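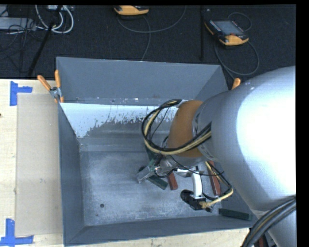
Brestmont Open-Top Metal Bin, Grey

Stock code: 3649
Sold by: Gondmont Workshop Supply
Condition: new, or used when we have them (ask)

Most bin listings read as though the thing were going to change your working life. It's a metal bin. You put parts in it and take parts out of it, and if it does its job you stop thinking about it by the end of the first week. We stock this one because it has come back to us less often than the others, and because the makers will sell us one at a time instead of by the pallet.

What it is

A large rectangular bin in grey metal, open at the top, with flat sloping sides. There's no lid, and Brestmont don't make one. People ask every January, when they start tidying up. The answer is still a sheet of ply cut to size.

The slope is the part worth paying for. Straight-sided bins trap small items in the angle where wall meets floor, and the last handful always takes longer to get out than the rest put together. Sloping sides send most things back towards the middle. Most things, mind you. Flat washers will still lie down on the floor and refuse to be picked up, whatever the brochure says about "full recovery of contents". We've asked Brestmont what full recovery means and are waiting to hear.

The rims are thin. That makes it easier to reach over, and less pleasant to lean on. If you spend all morning with your forearm across the edge you'll want a strip of edging, sold separately (the Siu push-on type fits well enough, the cheaper ones creep).

The finish

The brochure calls it "scratch-resistant". We don't, and we've taken the phrase off our own pages. Bare metal parts tipped on to a metal floor will mark it. A bin in regular use goes mottled and cloudy on the bottom, with white scuffs and fine scratches all over, and the ledge under the far wall picks up its own small collection. None of it matters for storage. If your customers walk past the bench and you'd like things to look new, buy a liner or buy a different bin.

Glare is another matter, and one the makers never mention. Grey metal under a strong lamp throws back a bright patch, and a small shiny part lying in that patch is very hard to see. Move the lamp to one side before you decide the bin is at fault. A matt rubber mat on the floor also helps, but it takes away some of the slide you paid for.

Things we're asked

Is it watertight? Don't count on it. We wouldn't put coolant in it, or anything else you'd mind finding on the floor.

Can I stack them? With those sides, empty ones nest and full ones don't. Anyone who tells you otherwise hasn't lifted the top one off.

How much will it hold? We don't publish a load figure. Brestmont quote one "under ideal conditions" and can't tell us what the conditions are. Send us the weight of what you're storing and we'll give you an opinion, for what it's worth.

Will it rust? Dry shop, we'd expect light marking at worst. Damp lock-up, wipe it down with an oily rag now and then and see how you get on.

How it compares

The Boveck bin is the one people weigh it against. It's cheaper, the walls are upright, and it takes up less room on a shelf. For long stock or boxed goods I'd have the Boveck and save the money. For loose parts that somebody has to pick out all day, I'd have this one. The claim going about that sloping sides "halve picking time" is one I have never seen measured by anyone who wasn't selling bins.

Price and delivery

£55 each, carriage extra. Allow 7 working days, more if you're on an island. Order 3 or more and the carriage is charged once. They're awkward to pack and corners do get knocked on the way, so look yours over before you sign for it. A dented rim we'll replace. A scuffed floor we won't, for the reasons given further up.

Returns are accepted unused. We can tell.

Used bins turn up now and again and are priced on condition. Expect plenty of scratches on the bottom, and check for any hole in the floor if you plan to keep small screws in it.

Page written and kept up to date by Tyra Haugland, storage and handling. Corrections welcome, especially from Brestmont.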